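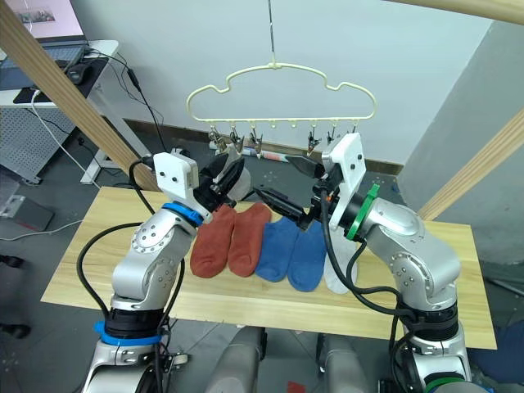
The sock cell, blue-ringed arm on the left and green on the right, hanger up on its wire.

Subject: Re: [jakasetti-users] Hanger height keeps wandering

Hello Rhea, and hello everyone,

Rhea Galang wrote:
> We've reset the hanger on our cell 2 times this month and it still
> ends up lower than we taught it. The grippers get under the bar
> but the clips aren't where the arms expect. Is it the wire, or
> have our wrists gone out? Also, how do you keep your cables tidy?

Oh, I do sympathise! We had a whole January of this at Morais, and I was quite ready to blame the arms. I'd leave your wrists alone until you've looked at the wire. Ours is thin stuff, and it had been creeping through the knot at the top, a hair at a time. I swapped it for a crimped loop and the height has held for 1,294 cycles now, touch wood.

Once the wire is sorted, park both grippers just under the bottom bar and measure up from the board on each side. Ours should read 34 cm, and if the two sides disagree I nudge the hook at the top of the cloud before I touch anything in Mirum. Then I look along the bar at the clips. We keep three to the left and three to the right with the middle hooks bare, and they do like to shuffle inwards if you let them, so push them back out before you teach any points.

For the test run I lay the socks in a row across the board, toes all the same way — two red, two blue and the pale one on the right. Keep to the same order every time and your logs will be so much easier to compare (I learnt that one the slow way, with a very muddled spreadsheet).

As for cables, I'm afraid I can't boast. Ours hang in loops off the wrists, and on the right the black ones dangle close enough to the pale sock to make me nervous. Do leave enough slack for a full turn of the wrist, though. I once tied ours back too tightly and had a connector out by lunchtime. Urnedik sell a soft sleeve that I mean to try next.

If it still wanders after all that, send me your log and I'll gladly have a look through it over a cup of tea.

Warmest wishes,
Filipa Nogueira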